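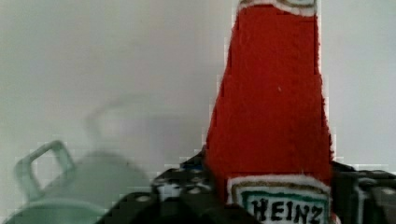 Page 3

Bulimari Two-Finger Gripper, Linkage Version

The linkage version of the Bulimari gripper is meant for tabletop work with mixed household items. Both fingers close together and narrow to a point, so they can get at a soft object from either side without pushing it over first. The wrist camera looks out between the fingers and keeps both tips in view during the approach and the grip.

We tried it on a felt-like ketchup bottle with a Heinz label, which is a harder part than it looks. Felt gives under pressure and the bottle gets wider toward the bottom, so the width you command and the width you end up with are seldom the same. Set the closing force low and let the fingers stop on contact. If you use position control only, measure the part squeezed, not at rest.

Price with wrist camera mount: $2,075
Price with mount and Pralto controller: $3,496
Spare fingertips: sold in pairs
Minimum order: none

Compared with the Hosar parallel gripper

The Hosar has flat jaws that travel in a straight line. It is easier to program, and for boxes and cups we would still pick it. The Bulimari fingertips swing on an arc, so the point of contact moves slightly forward or back as the opening changes. The Pralto controller corrects for this if the correction table is loaded. With another controller you will have to enter the offset yourself. 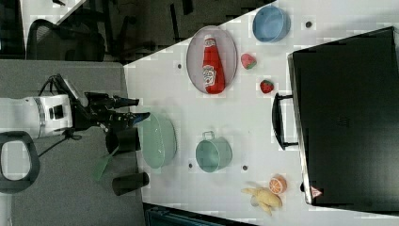

Arm clearance matters more than most buyers expect. Bowls and pots with raised rims take up room that the linkage also needs when it is open. Plan to come in from above for anything sitting close to a rim, and leave the wrist cable enough slack for a full turn of the last joint. Cable kits come in one length only, so check your arm before ordering.

For objects lying on their sides, start with the fingers across the narrow part and lift straight up before moving sideways. On a plate, set the lowest fingertip height from the plate and not from the tabletop.

Fingertip pads should be checked every 400 cycles when working with felt or plush. Fibers collect in the pivots. Brush them out dry. Do not oil the pivots.
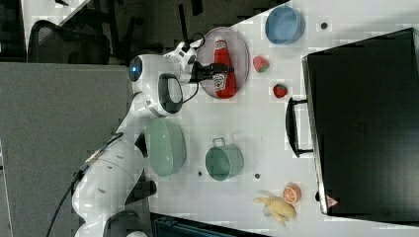
Lakatos writes that the pads last longer if the closing speed is cut by half over the final stretch, and that the stock setting is too fast for anything soft. The Hosar, in the same review, gets better marks for repeat placement and worse ones for picking up small toys.

The slower closing speed can be set from the Pralto menu under Grip, Approach. It is saved with the tool profile. Orders placed by noon on Tuesday ship the same week.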